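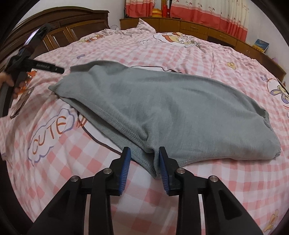 3.2 Folding on the bed

We started this part of the study thinking the bed would be the easy surface. It's big, it's flat, and most of the people in our August diaries said that's where they fold anyway. Then I read through the 637 diary entries again and saw how often they grumbled about it – the cover slides, the mattress dips, and a sleeve you've just tucked in creeps back out. Areeba Zaidi and I ended up giving the bed a whole section of its own (sorry, tables!).
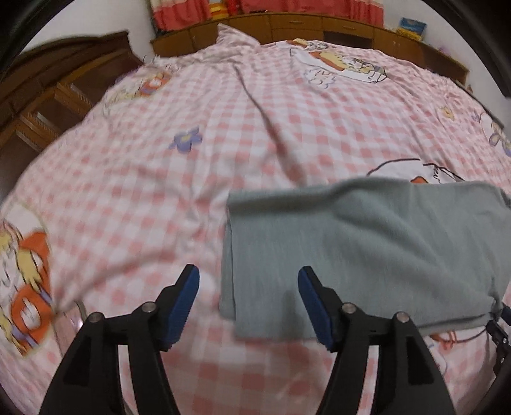

Rosalba Piras

Figure 4. Grey-green cloth folded double on a gingham sheet.

What we cared about most was the edge. When a piece is doubled over, the layer underneath tends to peek out a little, as it does at the left end of the cloth in Figure 4, and people split into two camps over that. Some tug it straight right away. Others leave it and smooth the middle first, which I do too at home. We coded 30 folds for this and talked through seven of them at length with Dario Gatti, who didn't agree with us on the wrinkles – he'd count a gathered corner as unfinished, and we wouldn't.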